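4. Recording your own demonstrations

By now you've got the recorder running and Zorkier has found the gripper (if it hasn't, go back to section 3, I'll wait). This is the part I like best, because you get to do the task with your own hands and let the policy learn from it. I'm using the film-on-bottle task all the way through, since it's the one we had the most trouble with and so it has the most notes!

4.1 Before you start

1. Put the bottle on the white sheet, upright, cap done up tight. Ours has yellow oil-like stuff in it and I really don't want you mopping that up.
2. Open and close the gripper fully, 2 times. The jaw width reading should come back to where it started. If it doesn't, stop and redo the zero in section 3.
3. Start a new session in Brisetti and type in the task name exactly as you did last time. Capital letters count. I have lost an afternoon to a capital letter.

Note: thin film is a pig to track. It crinkles, it folds over on itself, and being see-through it takes on whatever colour is behind it. Keep the background plain and leave it alone between takes.

4.2 Recording a take

4. Press record and hold still until you hear the beep.
5. Come in slowly from the front, jaws open, with the bottle in the middle of your view.
6. Close on the strip gently. You want the film between the jaws and the bottle left where it is. 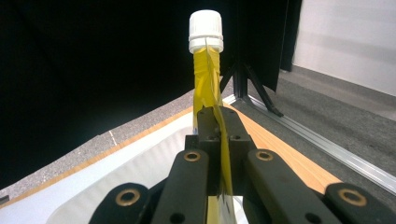
7. Pause for a breath once you've closed. It feels silly, but the pause gives the labelling script a clean grasp point, and our early takes without it were nearly all mislabelled.
8. Pull down in one smooth go, then open the jaws and back away.
9. Press stop. Mark the take good or bad straight away while you still remember it.

Caution: don't squeeze harder if the film slips. Mark the take bad and go again. Forced grasps taught our first policy to crush things, and it took Fotis Michailidis and me most of September to work out why.

4.3 How many do you need?

We recorded 1548 takes for the Himgate set, which is more than you'll want to do. In our tests the policy trained on 300 good ones did nearly as well on bottles it had seen before, and only fell behind on new shapes. So start with 300, train, have a look, and then decide (your wrist will thank you).

10. When you've finished, choose Close session and wait for the Pietrzak export to say Done before you unplug anything.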